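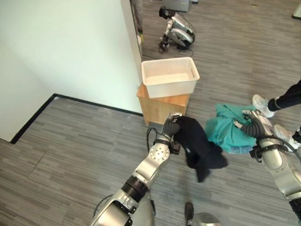
Stustwood Community Clothing Swap, minutes, Sun 1 February. Started late, heating was off in the hall again. Main business was the spring swap, first weekend of April, and what we do with the leftovers. Last time almost 100 pieces went unclaimed and sat in Taras's garage til summer. Dark stuff moves slowest. Black things like the one hanging up there, people walk right past them on a table, while anything teal or green like the piece next to it on the floor tends to go in the first hour. Demyd wants black on hangers by the door this year. Agreed, will try it.

Present: Demyd Yurchenko (chair), Taras Hrynyshyn (notes), Plota group reps, two from Preledville, the couple from Chiu Street who joined last fall. Apologies from the school.

Last minutes: OK. One fix – the rack rental was for the weekend, not the day. Corrected.

Venue
School gym is out, floor being redone. Options are the church basement or the old Plota store on the corner. Basement is free but the stairs are bad with strollers. Plota has the big windows and street parking, landlord wants 100 dollars for the weekend plus we clean. Long discussion. Preledville people worried about no changing area. Demyd says we can hang sheets in the back room, did it before. Vote went for Plota. Taras to call the landlord and ask if the water is on.

Hours
Doors 10 to 4. Drop-off from 9 only, and not the night before!! Last year bags were left outside and got rained on. Sign needed. Demyd to write it in big letters.

Tokens
One token per item, same as before. Coats count as two, agreed after some back and forth. Kids clothes free, no tokens. Question whether shoes should be in at all. Last time most pairs were worn thru at the heel. Decided shoes yes if clean and tied together, otherwise sent home with the owner. No underwear, no single socks, no pillows.

Sorting
Needs a better system. By size first, then type. Somebody had mens and womens jeans mixed and it took all morning to undo. Chiu Street couple offered to make cardboard dividers for the racks. Yes please. Stained or ripped goes straight to the rag bin, no debate at the table. Preledville asked for a mending corner, they have two sewing machines. OK if there's an outlet, Taras to check when he looks at the water.

Leftovers
Shelter takes winter coats and plain T-shirts only. The rest – Preledville has a van and can take 10 bags to the thrift store on Monday. Anything over that, still open. Taras says not his garage. Noted.

Flyers
Old design with the new adress. Print 100, more if they run out. Library, laundromat, both bus shelters. Demyd has tape.

Any other business
Key to the supply closet still missing. Coffee urn leaks, use the thermoses. Someone's umbrella was left on the back of a chair, blue, ask Demyd.

Next meeting same hall, date by email once Taras hears from the landlord. Closed at 4.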